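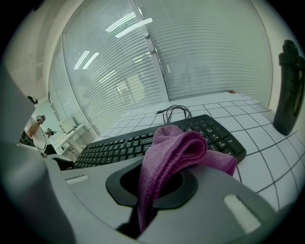

Bromska Desk Care is a set of written notes on cleaning and resetting a work desk. It covers the keyboard, the tabletop, the cables and the things people leave standing next to them. The notes started as a checklist for the shared desks at the Ternden office and were later rewritten so they could be used anywhere. Most of the steps deal with the keyboard, which collects more crumbs and skin oil than the rest of the desk. A microfiber cloth with a looped texture, like the pink-purple one over the black keys, is the default tool for wiping the key tops. Paper towels are listed only as a fallback.

Contents

notes.txt - the full text, 2664 lines, one instruction or remark per line
desks.csv - one row per desk type, with surface, size and usual items
words.txt - the terms used in the notes and what they mean
changes.txt - what was edited and when

All files are UTF-8. The fields in desks.csv are separated by commas and there is a header row.

What the notes cover

Keyboard. Unplug it, or switch it off if it is wireless. Turn it over and tap the back. Wipe the key tops with a dry cloth first, then with a slightly damp one. Go along the rows, then do the numeric keypad separately if there is one. The larger keys on the keypad show finger marks more than the letters do. Do not spray anything onto the keys.

Tabletop. Lift the keyboard instead of wiping up to its edge. Tables with a printed grid get a damp cloth only. Solvent cleaners took the lines off one of our tables, and the notes were changed after that.

Cables. A spare cable should be coiled and moved to the back of the desk before wiping. Cables that are plugged in stay where they are and get wiped by hand, starting at the keyboard end. Check the small connectors for dust.

Bottles and cups. Move them off the table first. Wipe the spot where they stood, then put them back on the side away from the keyboard cable. The notes treat a bottle with a cap and an open cup differently - a cup goes on the shelf until the desk is done.

Cloths

Fold the cloth in 4 and turn to a clean side when one side looks gray. Wash cloths without fabric softener. The Esteban edition of the notes uses "rag" for any cloth. In this version "rag" means an old cloth kept for floors.

Known gaps

Standing desks are covered in only 2 places. Laptops are not covered. There are 3 lines about mechanical keyboards that disagree with each other, and they will be sorted out in the August update. Lines 1 to 900 have been checked against the Potidura copy. The lines after that have been read through once.

Last edited July 28, 2025.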